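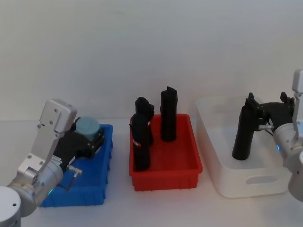 Offline sync in Trolldale: what changes in February

The February release of Trolldale replaces the way the browser client stores work done without a connection. Until now, unsent edits were held in local storage as a single block of text and pushed to the server when the connection came back. The method was simple to maintain but slow with large forms, and it failed without a message when the browser's storage limit was reached.

The new client writes each edit as a separate record in IndexedDB. A service worker reads the records in order and sends them in batches of 15. If a batch is refused, the worker waits, halves the batch and tries again. A record that is refused on its own is moved to a holding list, which users can open from the sync icon in the toolbar.

Marisol Ridgeway ran the old and new clients against a copy of the Plunden account, which has 2,126 open forms. The old client stopped responding at roughly 600 queued edits. The new one cleared the full set, although the first load took longer than we would like. Most of that time goes on building the local index, and it happens once per device.

Conflicts are handled differently too. Where two people have changed the same field, the server now keeps both values and marks the field for review. Previously the later save won. Site administrators who prefer the old behaviour can restore it under Settings, Sync, Conflict rule. The choice applies to the whole site and can't yet be set for a single form.

Some points to check before the update:

Private browsing windows do not keep offline records after they are closed. The client shows a warning bar in browsers where it can detect this.

Safari may clear stored data for sites that have not been visited for a while. Field staff on iPads should add Trolldale to the home screen and open it from there.

Custom scripts that read the old "pending" key will find it empty. Ľudovít Štefanec has written a short replacement function, and it is in the developer notes under "Queue access".

Edits still waiting in the old format are converted the first time the new client opens. Users with a long queue should connect and sync beforehand – conversion works, but it locks the form list until it has finished.

The update goes to hosted accounts first. Self-hosted sites need server version 16 or later, and the installer will refuse to run on anything older. Questions about self-hosted upgrades go to Manaia Paewai through the usual support form.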